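工单:家用电表读数与App对不上(Trumholm 网关)
状态:已解决
提交日期:2025-05-28
设备:Sandhu 智能插座8只,Jarnetti 电量采集夹,Trumholm 网关

先说现象。装好之后我兴奋得不行,每天开着App看曲线,冰箱压缩机一启动就冒出一个小尖峰,太好玩了!但是从更换路由器那天起,总用电量开始偏高,晚上全家睡了,App还显示有58瓦的"其他负载"。我去看楼道里的电表,走得明显没有这么快。

已经试过的:
重启网关,没有变化。
重启路由器,没有变化。
把采集夹拆下来重新夹一遍,读数掉到零,过一会儿又回到58瓦。
恢复出厂设置没敢做,怕历史数据丢掉(我攒了36天的曲线,舍不得)。

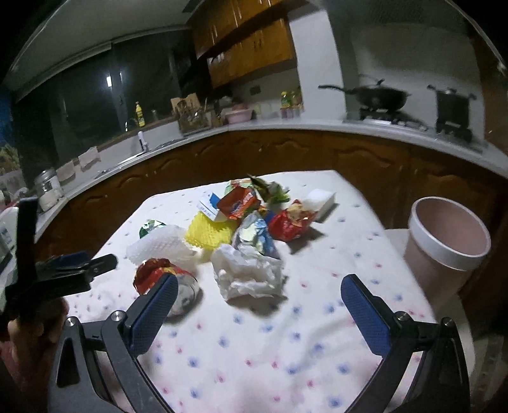 更新一:
客服回复很快,先赞一个。对方让我导出网关日志,搜索"dup"这个词。一搜果然有,夜里每隔几分钟就出现一条,后面跟着同一个插座编号。我又对了一遍App里的设备列表,发现书房那只插座出现了两次,一次在"书房",一次在"未分组",名字一模一样。原来我换路由器以后图省事,直接点了"添加新设备",旧的那条记录没有删。网关把它当成两只插座,各报一份数据。

这下思路清楚多了!我把"未分组"里那条删掉,等了一刻钟,"其他负载"降到36瓦。有进步,但还没到底。

更新二:
接着查剩下的36瓦。客服建议用排除法:把插座一只一只断电,每断一只等2分钟,记下总数。我很喜欢这种查法,像侦探一样。断到客厅那只时数字有了变化,可客厅那只后面只接了一台机顶盒,待机不该这么多。翻说明书才看到,Jarnetti 采集夹有个"校准系数",出厂值要按线径改,我装的时候直接跳过了。改完系数再看,夜间读数和楼道电表的走速基本吻合,机顶盒也恢复到了个位数。

顺手把网关固件也升级了,升级说明里正好写着"修复重复注册设备导致的统计异常",版本代号叫 Tokstead。早升级的话,大概能少折腾一个晚上。

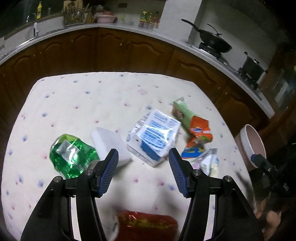

更新三:
校准系数这一项值得多写几句,同型号的朋友可以直接照着做。先在App里进"高级",再进"采集夹",把线径选成自家入户线的规格,保存后等网关指示灯由闪变常亮。线径别凭感觉选,包装盒和里面的小册子先别扔,我就是回头翻盒子才找到对照表的。那种白底蓝字的纸盒,侧面常常印着一排排小字,像照片里碎花桌布上歪放着的那只一样,平时谁也不会细看,可规格和参数往往就藏在这种地方。找到以后拍张照存手机里,下次就不用翻箱倒柜了。

另外提个功能建议:添加设备时,如果编号已经存在,希望App能弹窗提醒一下,或者直接问要不要覆盖旧记录。还有日志搜索,现在只能导出到电脑上查,手机上能搜就完美了。

更新四:
又观察了两晚,曲线非常漂亮,冰箱的小尖峰还在,夜间那条莫名其妙的高台阶没有了。历史数据一天没丢。感谢客服耐心陪我查完,工单可以关闭。重复记录那几天的数据我准备手动标注一下,不知道App支不支持按设备加备注,支持的话请在关单前告诉我入口在哪里。

客服回复:
支持。长按曲线上的日期,选"添加备注"即可,备注会随数据一起导出。功能建议已转给产品组。工单关闭。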